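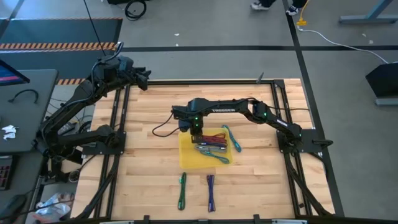
Straps should never be wound tight around the hand, the owner of Plutalico was told by the first person who ever taught her to pack a van, and she has been repeating it to customers ever since, usually while they are winding one tight around the hand. She laughs when she tells me this. We are in the back room of her shop, it is a little after four in the afternoon, and she has made tea in a pot big enough for a family.

Home Journal Shop Repairs Contact

Plutalico rents out and mends the small gear that people need for a weekend away and then have no place for. Tents, roof bags, cooking sets and, above all, straps. At the last stock-taking there were 562 of them, which she knows because she did the tally herself, over two evenings, with the radio on.

"People think a strap is a strap," she says. "Then they come back from the coast with one that has been shut in a car door the whole way home, and they say, oh, I'm so sorry, and I say, well, give it here and let's have a look at it!"

I asked her how she came to sort them by color, and that took us a good way back. When she started out, she was working for Takács, a removals firm in Umitz, where every strap was the same dull orange and every one lived in the same crate. Getting one out meant getting nine out. "You pulled, and the whole lot came up like spaghetti," she says. "I spent my first summer untangling. I got very good at it, and I never want to be that good at it again."

So when she opened her own place she bought colors. Each one stands for a length, and though she has a chart on the wall, her regular customers don't look at it. Green is the one that most small cars need. Teal is a little longer. The dark red ones are for big awkward things like mattresses, and she is fussy about who gets those (she has had two disappear to Murar, a lakeside campground she otherwise speaks of very fondly).

Her way of folding is simple enough that I learned it while my tea cooled. Lay the strap out flat and run your palm along it, to take out the twists and find any grit. Bring the ends together, then fold again until you have a long, narrow loop with the buckle somewhere you can reach it. Stop there if it is going in a drawer. If it is going in a bag, fold it over once or twice more into a bundle, and put it with the others of its kind on a tray.

She likes trays. She came to them after trying boxes, hooks, a shoe organizer and, for one unhappy winter, coat hangers. "A box has a bottom, and things go to live there," she says. "On a tray I can see everything I've got. If the gray one's missing, I know it's missing before the customer has parked."

I wondered whether all this folding wasn't a lot of trouble for a piece of webbing, and she took the question more kindly than it deserved. It takes her 6 minutes to do a returned set, she says, and she rather enjoys it. She does it on a wooden table, because she likes the feel of the wood and the sound a buckle makes on it, and she does it at the end of the day when the phone has gone quiet.

"My mother ironed in the evenings," she says. "I think it's the same thing – your hands are busy and your head can wander off wherever it wants."

There are rules, of course. Wet straps hang overnight before anyone folds them. Sandy ones get a rinse in plain water, no soap. A strap with a cut in its edge goes straight into the scrap bag, even if the cut is tiny and the rest looks new, and she will not be talked out of it. She keeps the buckles, though. She has a jar of them, and she tipped it out so I could see, and then it was quite some time before we got back to the interview.

Before I left she handed me a purple strap and asked me to fold it. I did, fairly neatly I thought. She looked it over, moved the buckle an inch or two, and poured us both another cup.

9 comments Share 8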